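How Do You Shop for a Robot?

Buying a bike is simple. You look at a few, try one out, and pay for it. Buying a robot takes a lot longer. The people who buy robots have to plan, and most of the planning happens long before a truck shows up with a big box.

At Skoldale, a learning center with a small robotics room, the planning started in May. The staff wanted a robot that could do kitchen jobs, like the ones you might do at home before dinner. They began with a piece of paper and one question at the top: what do we want it to do?

Start with the job

If you don't know the job, you can't pick the machine. A robot that only carries boxes might need a simple clamp. A robot that handles cups, lids, and spoons may need a hand with fingers. Hands like that have many small moving parts, so they usually cost more than clamps.

The Skoldale planners wrote down their first job in one line: "Take the lid off a saucepan and put it back." It sounds easy. You have probably done it without thinking. For a robot, it is several jobs in a row. It has to find the knob, reach it, hold it, lift, move sideways, and set the lid down gently.

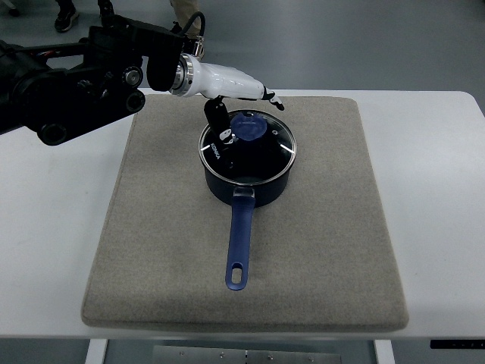
Make two lists

Next comes the list of things to buy. Planners often make two lists, called "must have" and "nice to have."

The must-have list at Skoldale had 11 things on it. The arm and the hand were at the top because they cost the most. Then came the table, the cables, a computer to run everything, and a stop button. A stop button lets a person shut the robot down fast, and no robot room should be without one.

The nice-to-have list was shorter. It had a second hand and a rolling cart. Those could wait for another year.

Some things on the must-have list were cheap. You need pots and pans to practice with, and you need something soft to put under them. A mat helps keep things from sliding, and it makes a bump less hard if the robot sets something down too fast.

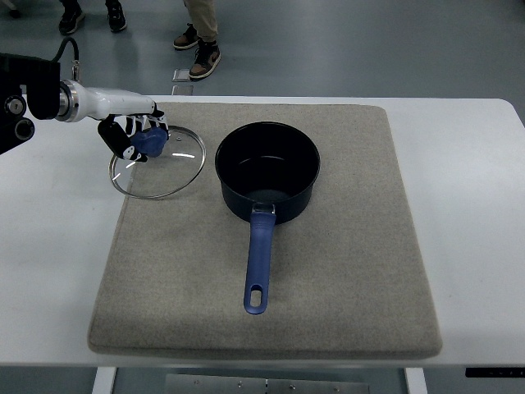
Cheap things still go on the list. If you forget ten small items, you can end up short of money at the end, even if you got a good price on the big ones.

Ask more than one seller

After the lists were done, Skoldale asked for prices from two companies, Tudus and Rokier. A price that a company writes down for you is called a quote. Each quote came with a page of details, and the planners read both of them slowly.

Tudus had the lower price for its robot, which is called the Bravo. But the training was extra. Rokier asked for more money, and its price included training and three visits from a repair person. To compare them fairly, the planners had to add the missing parts to the Tudus price first. Once they did that, the two numbers were pretty close.

They also asked each company how long it would take to get a new finger if one broke. A robot that is waiting for parts can't do any work – and the bills for the room still have to be paid.

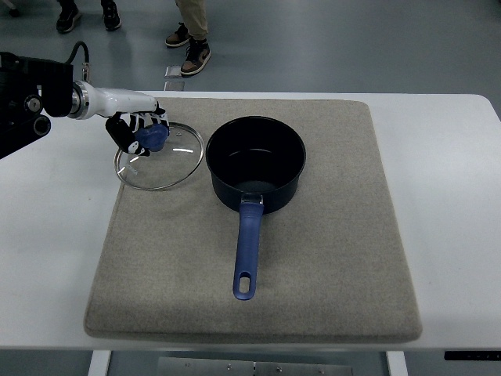
What is a budget?

A budget is a plan for money. It says how much you have, what you will spend it on, and how much you will save for later. A robot budget has to cover the day you buy the robot and also the years after that.

The years after

Robots use electricity. Their cables wear out and their joints need to be checked. Programs need updates, and some of those cost money every year. At Skoldale, the planners set aside about 2 dollars of every 20 for repairs and spare parts. They also planned for people's time, because someone has to teach the robot, watch it, and fix mistakes.

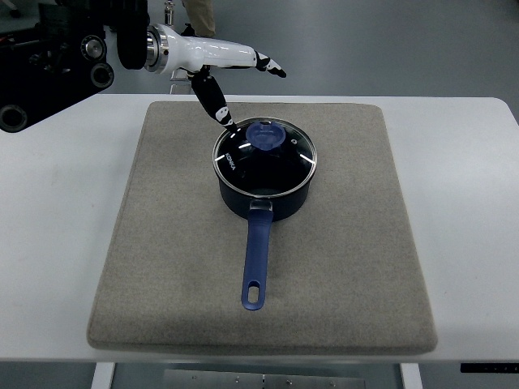
Before they spend the money, careful buyers plan a test. The test should use the real job from the top of the paper, with real things. A plain block is easy for a robot to hold, so it doesn't tell you much. A saucepan with a clear glass lid and a rounded blue knob is a better test. Glass is shiny and see-through, which can be hard for a robot's cameras, and a small knob means the fingers have to go to just the right place. The planners write down what happens on each try, including the tries that go wrong.

Try it yourself

Pick a chore you would like a robot to do. Write it in one line. Then write down each small step, and make a must-have list and a nice-to-have list. Don't forget the cheap things. When you are done, give your lists to a friend and ask what you left out.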